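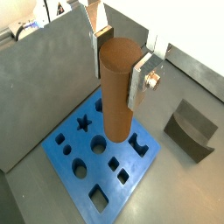 Search this site Enter keywords Go

Butley Shorts Credits

October
By Nusrat Rind

Butley Shorts Credits is a table of on-screen credits transcribed from short films held in the Butley collection. It covers 671 films. Each film was viewed from the first title card to the last, and every named person was entered with the role as it appears on screen. Nothing was copied from online film databases, so expect disagreements with them.

Contents

films.csv has one row per film: film_id, title, title_original, language, gauge, running_time, director_id.
credits.csv has one row per credit: film_id, person_id, role_as_shown, role_group, card_order.
people.csv has one row per person: person_id, name_main, name_variants, notes.

All files are UTF-8, comma separated, with a header row. Empty fields are empty strings. Running times are in seconds and leave out leader and countdown.

Roles

The role_as_shown field keeps the wording on the card, including spelling mistakes. The role_group field is our own and takes one of these values: direction, writing, camera, sound, editing, cast, music, production, other. Where a card reads "A film by" and there is no separate director credit, the person is placed under direction. Where both appear, "A film by" goes under other. Joint directors each get a row in credits.csv, but director_id in films.csv holds only the one listed first. Use credits.csv if you are counting directors.

"Made by" was harder. It is used on many of the student films and can mean anything from sole author to equipment supplier. Régis Lefèvre went through these by hand and his decisions are in the notes column of people.csv, marked RL.

Names

Names are matched across films by a person, not by script. Two spellings were merged only if a third source, usually the production file, linked them. The file therefore splits some people who are probably one person. Accents are kept as shown on screen in name_variants and restored in name_main where the production file has them.

Pen names are left alone. "Zorine" appears as director on three films and as editor on others. It may be a person or a group, and it has a single person_id until somebody finds paperwork.

Gauge

Gauge records the print that was viewed, which can differ from the shooting format. Values are 8, 16, 35 and video. Several of the 35 prints are blow-ups and the field does not say which.

Known problems

The Magsi reels have damaged tails. Closing credits on these are incomplete and card_order stops at the last legible card.
Cast credits for crowd scenes were skipped in the first pass. Ionuț Anghel has added some of them, but not evenly.
Music credits often name a record label where a composer would be expected. Labels are in people.csv with "label" in notes.
Version 2 renumbered person_id. Files built against the earlier numbering will join without an error and give wrong names.

Not included

Birth dates, places of birth and other biographical details were collected for some directors but are not released. There are no stills, scans or clips in this package.

Use

The tables may be copied and altered for any purpose. Please cite as: Butley Shorts Credits, version 2, Bronddale Film Archive. Corrections should give the film_id and the wording on the card. Sohail Gilani looks after the issue list.

Contact the archive | © Bronddale Film Archive | Back to top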